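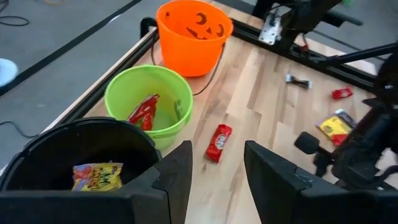
Subject: Re: sorting the Halloween candy by bucket
From: Mariann Pálfi
To: the block party list
Date: 14 August 2022

Loïc, I read your plan twice and I still don't buy it. Quoting the part that bothers me:

> From: Loïc Perrin
> Instead of one big bowl, we put out three plastic buckets, one black,
> one green, one orange. Each kind of candy gets its own bucket. Kids
> walk up, see what they like, take 2 and move on. The line goes faster
> and we don't end the night with a bowl full of the stuff that was
> left behind. Steinar says 500 pieces should cover it.

First, the line. A kid with one bowl grabs and goes. A kid with three buckets stands there and thinks it over. I have watched my own nephew take longer to choose between two candy bars than it takes me to park. Who is going to hurry them along? I'm not doing it.

Second, "each kind gets its own bucket" only works if you have three kinds. Kit Kats in the green one, fine, they're all red and easy to spot. Then what? Hershey's bars and the yellow bags don't belong together, and the chewy stuff sticks to everything if the evening is warm. By the time you've made exceptions you have a mixed bowl again, in three parts.

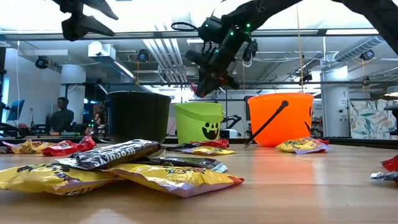

Third, the sizes. A full-size chocolate bar and a little fun-size piece are not the same treat, and "take 2" means something very different depending on which bucket you're standing at. Inès ran into this last year with the raffle bags and had parents coming back to complain. If we sort at all, I'd sort by size and forget the flavors.

And the handles. Those pails are made to be carried, so somebody small will pick one up and carry it. I would take the handles off before we start, if they come off. Has anyone tried?

> We could also do the sorting in September so it's out of the way.

Why? Candy sorted in September is candy eaten in September. Thibault, I'm looking at you and the 8 bars that went missing from the hall closet.
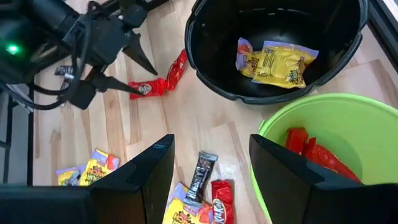

I also don't trust the 500. Last year we bought 400 and took a good part of it home, and I don't see where the extra kids are coming from. Steinar, can you say how you got that number? If it's just last year's plus some, I'd rather buy the same again and keep a spare bag in my car.

I'm willing to be talked around on the buckets. Set them up on a table one evening, fill them the way you mean to, and let a few kids loose on them. If it goes quicker than the bowl I'll say so on this list. Until then I'm bringing the bowl.

Mariann

---
This site uses cookies to remember your list settings. By continuing to browse the archive you accept our use of cookies. Accept | Manage preferences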